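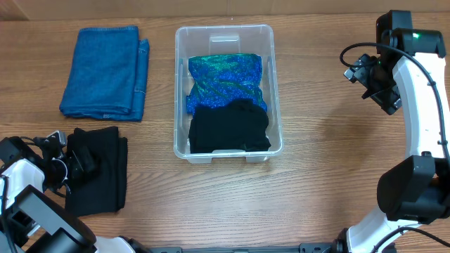 Folded denim and black, with a clear bin for the rest

Slide 1. Welcome everyone, and thank you for coming out to the Pumthorpe hall. Wait for the stragglers, the parking is dreadful. Tonight is about buying fewer clothes and getting more wear from the ones we already own, which I came to rather late in life, I have to admit.

Slide 2. My own year. Last May I emptied every drawer onto the bed and wrote it all down: 41 tops, and I wore perhaps the same handful over and over. I'd spent $663 on clothes the year before and couldn't remember half of it! (Pause here, people usually groan along.)

Slide 3. Reading a care label. Pass the handout around. Wash cold, turn jeans inside out, and go easy on the softener. Mention the colour run with my good towels if there's time.

Slide 4. Mending. Three repairs anybody can learn in an evening – a button, a hem and a small patch behind a worn knee. I still do my hems by hand, because my mum's old machine and I have never been friends. Show the grey trousers from the bag.

Slide 5. Swaps. Talk about the Barredo swap and how they hang everything by size, so you aren't digging through piles. Grindau does theirs on tables, which is friendlier but slower. Ask who has been to either one.

Slide 6. Questions, then tea. Sign-up sheet for the Pedell mending circle is by the urn. Please bring your own scissors.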